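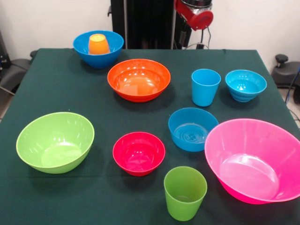
Tigelas e copos de plástico sobre pano verde-escuro.

Início > Oficinas > Perguntas frequentes

Pesquisar no site

Tingimento natural em casa: as vossas perguntas

Preciso de ter experiência?
Nenhuma! Quem nunca tingiu nem uma meia costuma sair da Oficina Tinero com vontade de tingir a casa inteira.

Que tecidos posso levar?
Algodão, linho, lã ou seda, já lavados. O poliéster quase não agarra estas cores, infelizmente.

Quanta casca de cebola junto para um lenço?
Para 300 g de tecido, outro tanto de casca seca. Dá uns dourados lindíssimos – e com um pouco de ferro viram verde-azeitona!

Posso usar as panelas da cozinha?
Não. Guardem uma panela só para tingir, mesmo com plantas comestíveis.

Quanto dura a oficina?
2 horas de manhã, com pausa para chá. Cada grupo tem no máximo 8 pessoas.

Há datas em dezembro?
Sim, na sala Darcombe, e é a minha época preferida: fazemos vermelhos com raiz de garança.

A cor sai na lavagem?
Desbota devagarinho se lavarem à mão, com sabão neutro, e secarem à sombra.

Este site utiliza cookies. Aceitar | Recusar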